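Fermented millet drink

By Marlina Liem
14/05/2022
17 shares | 2 comments

Fermented millet drink is a thin, sour beverage made from soaked and ground millet, water and spices. It is served cool, usually with sugar, and is drunk between meals or with fried snacks. The drink is related to millet porridge but is strained more finely and is not thickened over heat before serving.

Preparation

Whole pearl millet is washed and soaked overnight, then drained and ground wet with fresh ginger, cloves and a small amount of dried chili. The paste is mixed with water and passed through a fine cloth. The solids left in the cloth can be rinsed and pressed a second time, although the second pressing is weaker and is normally added to the first.

The strained liquid is left covered until the starch settles. The clear upper layer is poured off and kept. Part of it is brought to a boil and stirred into the starch, which swells slightly and gives the drink its body. The mixture then stands at room temperature until it turns sour - one night is usual in warm weather, two in a cool kitchen.
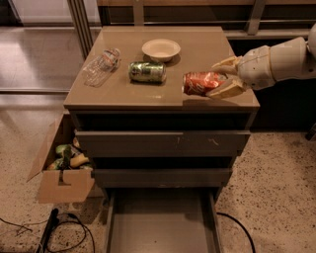 Drink cans, a plastic bottle and a small white bowl.

Serving and storage

Sugar is added after souring, as sugar added earlier speeds up fermentation and makes the result hard to predict. A serving is commonly 200 ml. The starch sinks on standing, so the drink is stirred or shaken before it is poured. It keeps for two or three days under refrigeration and continues to sour slowly during that time.

Variations

In the Adjei style, named for the family that sold it in the market at Zedia, part of the millet is sprouted before grinding. This gives a sweeter drink that needs less sugar. The Tiduvora style leaves out the chili and uses twice the ginger. Comfort Alhassan recorded both methods in a household cookbook, along with a version made from equal parts millet and sorghum. Sorghum gives a darker color and a slightly bitter finish.

Last updated: July
Page views: 2153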